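Tópico: Dia aberto da Prescombe, bancada das pinças manuais

mesa_332
Cheguei às 4 da tarde. Deixo o material da bancada.

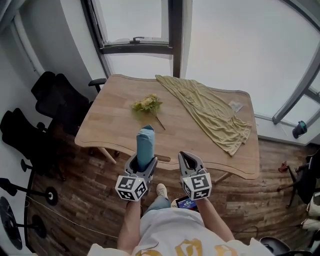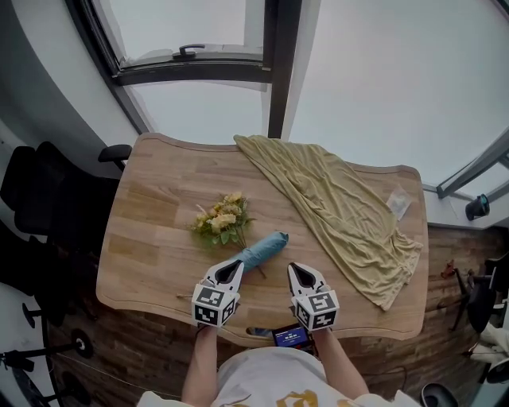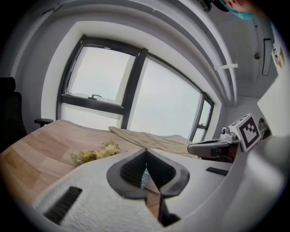
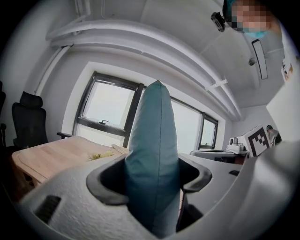 Bláthnaid Duggan

rui_eixo
Os cubos com marcadores ficam junto à base da pinça. Com pano mole, preferia-os mais afastados.

mesa_332
Discordo. Mais afastados, aumenta o braço de alavanca e o pulso cansa. Fiz 30 minutos.

tolva
A Dinix calibra antes de cada sessão. Ali perguntaram?

mesa_332
Perguntei. Calibram de 2 em 2 horas.

rui_eixo
Pouco, para tecido.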